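Search this repository Type to search

# Wivau odds-and-ends bin notes

Hi! I keep this README for the stuff side of Wivau: what goes in the bins, where it came from, and what I've learned about sorting small household things. The list has 2,153 entries right now, and I still find typos in it (sorry, Nikola).

## What's in here

- `items.csv` – one line per object, with a short plain name
- `bins.csv` – which objects share a bin
- `notes/` – my rambling, mostly about kitchen utensils

I name things the way you'd ask for them at home, so "pen" stays "pen". Long-handled utensils gave me the most trouble, and Hanna and I went through 3 rounds of names before we settled.

The gray metal bins get scuffed and I don't repaint them. Scratches are fine by me – please don't file an issue about them!

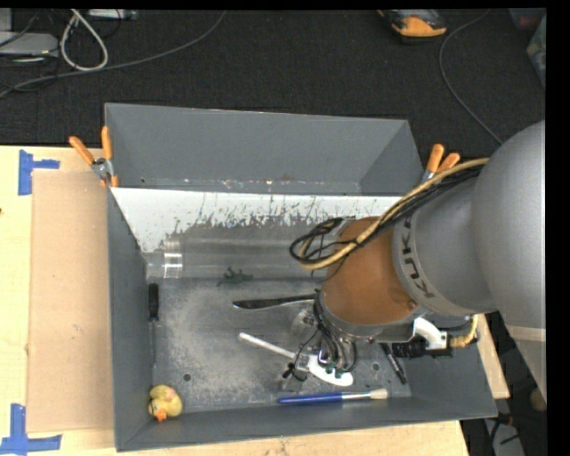
If you add an object, put it at the bottom of the list and leave the old numbers alone. I merge changes on Tuesday, usually after lunch. Questions about names go to Grażyna.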